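Mon 29 June
By Faustine Collet and Boris Jurić
216 shares | 7 comments

Chapter 6
Written Rules for Demonstration Work

Chapter 5 dealt with the hardware used to record a person doing a household task so that a robot can later be trained on the recording. This chapter is about the rules that go with it. A rule in this sense is a written statement that tells an operator what to do, or tells a reviewer what to accept. It has a number, an owner and a date of last change. Anything passed on by word of mouth is a habit, and habits are covered in Section 6.7.

We start with folding. Cloth has no fixed shape, so two operators can fold the same shirt in different ways and both can be right. A rule written for boxes or cups usually fails when it is applied to cloth. "Place the object in its final position" is clear for a cup. For a shirt it leaves open which side faces up, where the sleeves go, and how flat the result has to be.

6.1 Three levels of document

Most groups end up with three levels of document. The top level is the standard, which says what a usable recording is. Under it come the task sheets, one for each task, which give the start state, the end state and the allowed methods. At the bottom is the operator card, a single page kept at the place of work.

The levels should not repeat each other. At Clistholm, where both of us worked on the Emer project, the minimum recording length was given in the standard and again in every task sheet. When the standard changed in March, the sheets did not. For a time, 200 recordings were rejected under one document and accepted under the other. Hongmei Zou, who ran the review desk, settled it by striking the number from the sheets and leaving a pointer to the standard. We recommend the same practice. State each limit in one place only.

6.2 Start states

A task sheet has to say how the work begins. For folding, there are three common choices:

Flat start. The garment is spread out face up with the sleeves open.
Dropped start. The garment is held at shoulder height over the surface and let go.
Partial start. One or more folds have already been made, and the operator finishes the job.

The dropped start gives the most variety and takes the longest to record. The flat start is the easiest to check. Partial starts are useful for teaching recovery, but they must be labeled as such, or a reviewer will take them for recordings with the beginning missing. Of the 1635 folding recordings in the first Emer set, 700 had no start state on the label. They could still be used, but someone had to watch the opening of each one.

6.3 Two-handed work

Rules for two hands need more care than rules for one. The Emer sheet has four lines on the subject:

(a) Both grippers stay in the operator's hands from the start signal to the stop signal.
(b) The operator does not touch the cloth with fingers, wrist or sleeve.
(c) Pads are opened fully before a new grip is taken.
(d) If one gripper has to wait, it waits clear of the cloth.

Line (b) is the one most often broken. A bare hand smooths a crease in a moment, and the operator may not notice having done it. Dragica Stoyanova's review notes list it ahead of every other fault. Line (d) is often argued over – some operators prefer to rest the idle gripper on the garment to hold it still. The Prendergast rules allow this and call it a hold. Either choice can be defended, provided the sheet states it and reviewers apply it the same way every time.

6.4 Surfaces and surroundings

A standard written for a lab table will say little about the surface. Once recording moves into homes, the surface may be a bed, a couch or a rug, and bedding shifts under the cloth. The sheet should say whether the operator may straighten the bedding before starting, and whether other items may stay on it. The Pusa project leaves them in place and asks only that the work area be wide enough for the finished fold.

Keep these points in mind when reading the task sheet in Section 6.5.
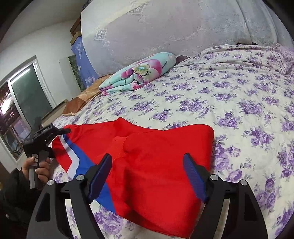
Figure 6.1 Folding a red garment on a bed with two hand-held grippers. The pads of the nearer gripper are open.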